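Komico publishes its first tinned food storage survey and asks whether anyone needs another rack

Household advice publisher Komico has released the results of its first survey on how people keep tinned food at home. The short version, for readers in a hurry, is that most of the products sold for the job did very little.

The survey took in 1542 households. Of these, 1149 said they had thrown away at least one tin in the past year after finding it past its date at the back of a cupboard. A further question asked whether the household owned a rack, riser, turntable or stacking tray made for tins. There were 302 that did, and they threw tins away just as often as everyone else.

"I was ready to be told that the right shelf insert changes your life," said Mohcine Bouzid, who edits Komico's kitchen pages. "We have been sent enough of them. What people told us is that they filled the insert, and then they put more tins in front of it."

Komico's guide, published alongside the survey under the name Fumatska, asks people to buy nothing. It suggests taking every tin out, standing them on one flat surface at a height where the labels can be read, and putting back only what will be eaten. The whole job is meant to take 10 minutes. Komico has doubts about that figure too, and the guide says so: a household with a deep corner cupboard should allow longer.

The guide is written around short tins with ring pulls, the sort that roll to the back and stay there, with the odd taller soup tin mixed in. It recommends two rows at most. Once there is a third, the back one can no longer be read from the front, and a tall tin in the front row can hide a short one even when there are only two.

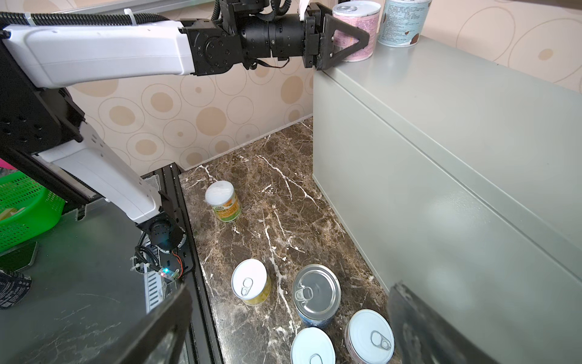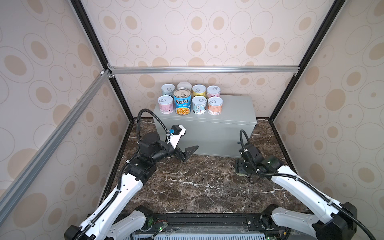 Short ring-pull tins on a dark brown marble surface, first picture; two rows of four on top of a grey metal box, with one taller tin of chicken noodle soup at the front, second picture.

The guide has little patience with sorting by colour. Several of the households that wrote in at length had tried it, usually after seeing it done in somebody else's kitchen, and found that a row of matching labels was harder to search than a mixed one. Sorting by brand did no better. Sorting by meal was more popular, although Komico points out that these answers came from people who already plan their meals and may have been doing well enough before.

Kimutai Khaemba, who ran the survey, is wary of reading too much into it. "People remember the tin that embarrassed them," he said. "They don't remember the forty they ate on time. I would treat the waste figure as a sign that there is something to look at. I would not build a business on it."

Others have. Nkosi, a shelving firm, and Fokunness, which sells a subscription app for tracking what is in the cupboard, were both invited to comment before publication. Nkosi replied that its racks are intended to be used "as part of a wider kitchen plan". Fokunness said that regular users of its app report feeling more in control. Komico asked whether they also throw away less food, and had not received an answer when this release was prepared.

The Fumatska guide is free to read and print. It runs to four pages, one of which is a blank list for writing down what came out of the cupboard. Komico will put the same questions to the same households next March, and will publish the results whether or not the guide has made any difference.

Notes to editors

Households answered the survey online and chose to take part. The results should not be taken as representative of all homes.

Komico accepts advertising from makers of kitchen storage. None of them paid for the survey or saw the guide before it was finished.

Mohcine Bouzid and Kimutai Khaemba are available for interview through the Komico press desk.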